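The black tray on the table

The woman who runs the repair and resale counter at Ginwood has worked at the same table for 11 years, and she is particular about what goes on it. Most days that means a lamp, a cloth, a pencil and a tray. We talked to her one morning in August, before the counter opened, about the tray.

"People bring in a watch, or a pair of earrings, or a hinge off a music box," she said. "The first thing I do is put it in something with a rim. If I put it straight on the table, I'm going to be on my knees by lunch."

She used to work out of saucers and jar lids. They were too small, she said, and the curved bottoms made everything slide to the middle. She then tried a baking sheet, which was flat but had square corners where little screws would wedge themselves. An oval suited her better. "You can run a finger all the way around the inside and bring everything back to you," she said. "There's no corner to dig in."

The color took longer to settle. Her first proper tray was white, and she gave it away after one winter.

"White shows you every bit of dirt but it hides silver," she said. "Under a lamp it just glares. Black is easier on the eyes if you're going to look at it all day." The drawback is that a black tray picks up dust and finger marks quickly, and she has more or less stopped fighting that. She wipes it with a barely damp cloth at noon and again at closing. She doesn't use polish, which she says leaves a film that small parts stick to.

Ginwood took in 2,640 small items last year, and 228 of them came with at least one piece already loose in the bag. Those are the jobs where the tray matters most. She empties the bag into it slowly, sorts the pieces toward one end, and leaves the other end clear for whatever she is working on. Nothing leaves the tray until the job is written up.

She bought her current tray from a kitchen supply shop called Sopacua for $25, after looking at one sold for jewelers at $71. "The expensive one had a liner glued in," she said. "I don't want a liner. Things catch in it." She would have liked a slightly taller rim, but a tall rim gets in the way of her wrists, so she has made peace with a low one.

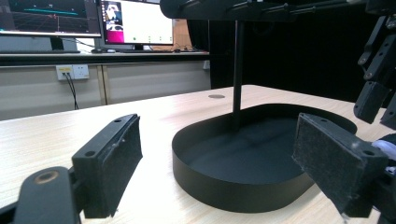 A rounded black tray with a low rim, on a light wooden tabletop.

The table itself gets less attention. It is pale wood, and she chose it because a dark part that jumps out of the tray is easy to find on it. She has thought about covering it with a mat and decided against it. "A mat moves," she said. "Then the tray moves, and then you've got a mess."

Asked what she would tell someone setting up a work table at home, she said to start with the tray and see how much room is left — most people buy boxes and drawers first and have nowhere to put the thing they are fixing. She also said to keep drinks on a different table.

She has a second tray, the same shape, on a shelf behind the counter. It holds pieces she can't match to anything. A few have been there since her first year, and she goes through them when the counter is slow.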